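About Grerkberg

Grerkberg designs and builds sled tracks, weighted sleds and belt-drive pulling machines for gyms, physical therapy clinics and school weight rooms. The company has two sites. Design, testing and customer support are in Nemthorpe. Frame welding and powder coating are done at the Abou Zeid works, which Grerkberg took over from its former supplier and has run directly ever since.

Background

The company was started by Raghda Mansour and Sherif Tazi. Mansour had worked as a mechanical engineer on conveyor brakes. Tazi coached track and field at the high school level and had been using homemade sleds on a parking lot. The problem he brought to her was simple to state. A sled that weighs the same every day doesn't pull the same every day. Surface temperature, dust, moisture and runner wear all change the force needed to keep it moving, and a coach who writes down only the plate weight has not recorded the load.

Their first product was a flat steel sled with replaceable runners. It was sold with a printed chart giving the drag force on three kinds of turf. The chart was more popular than the sled. Several customers asked to buy it separately, and for one season the company did sell it, laminated.

The second product was the Predodus, a stationary pulling machine in which the athlete wears a hip belt and drives a slatted walking surface against a magnetic brake. It remains the main item in the catalog and is now in its fourth revision.

What we make

The Predodus is rated for a continuous drag force of 700 newtons. The brake has no pads and does not touch the drive drum, so the resistance setting does not drift as parts wear. It does drift with heat, as all brakes of this type do. The controller reads drum temperature and adjusts the current to correct for it. In the first two revisions this correction was done from a table. From the third revision on it has been done from a load cell mounted behind the belt anchor, and the temperature reading is kept as a check.

The sled line consists of three frames and one set of runners that fits all of them. Runners are sold in pairs and should be replaced in pairs. The track line is a woven surface glued to a closed-cell base, supplied in rolls and cut to length at Nemthorpe before shipping. We do not cut on site.

We do not make racks, benches or bars. Customers fitting out a full room are welcome to send us a floor plan, and we will mark the space our equipment needs, including run-off at both ends of a track.

Testing

Every Predodus unit is run for 100 minutes before it leaves the building. The run is made up of ten blocks at rising brake settings, with a rest between blocks long enough for the drum to return to room temperature. Load cell output is logged the whole time, and a copy of the log goes in the box with the manual. If a unit fails, the run is restarted from the first block after the repair. It is not resumed. 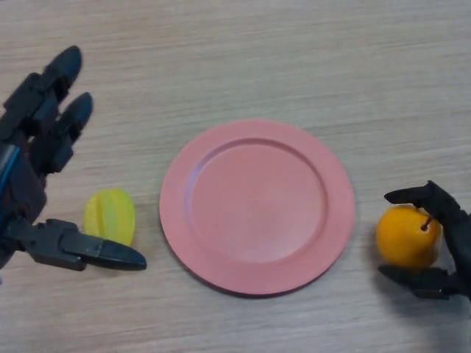
Sleds are tested by sample. One frame from each welding batch is loaded to twice its rating and pulled over a steel lip at walking speed. The welds are then inspected with dye. Track rolls are tested for drag using a reference sled that is kept indoors, used for nothing else and fitted with new runners before each session. Gilang Ngui runs the test room and wrote the current procedures, which are available on request as a single document.

We publish drag figures for our own sleds on our own track. We are often asked for figures on other surfaces. We can test a sample piece if the customer sends one long enough for a steady pull, and the result will be reported for that piece only.

People

Raghda Mansour is in charge of engineering. Sherif Tazi handles school and club accounts and still coaches in the spring. Dong-geon Heo manages the Abou Zeid works, where he was shop foreman under the previous owner. Anas Abdel Rahman is responsible for service and spare parts, and is the person most customers will end up speaking to after the sale.

Service and parts

Parts are stocked for all four revisions of the Predodus. The spare parts list has 158 entries, from the drum bearing down to the rubber feet. Slats are interchangeable between revisions two, three and four. Revision one slats are narrower and are made to order, so please allow extra time.

The hip belt is a wear item. Check the stitching at both side rings each month and replace the belt if any thread has pulled through – do not restitch it. Belts bought before revision three have a single ring and will not fit the current anchor without the adapter, part 748.

The frame warranty is ten years for home and clinic use and five years for gyms and schools. The controller and load cell are covered for two years in all cases. Runners, belts and feet are not covered.

Visits

The Nemthorpe building has a short demonstration track and two Predodus units that visitors can try. Visits are by appointment. Bring flat shoes with a clean sole, as grit carried onto the track changes the readings. The Abou Zeid works is not open to visitors except for customers inspecting a large order before shipment.

The demonstration track is closed each May for resurfacing. The Predodus units can still be used during that period.

Sales questions go to the Nemthorpe office. For service, please have the serial number ready. On revisions one and two it is stamped on the rear cross member, and on later units it is on a plate under the controller.

Page last revised 27/09/2022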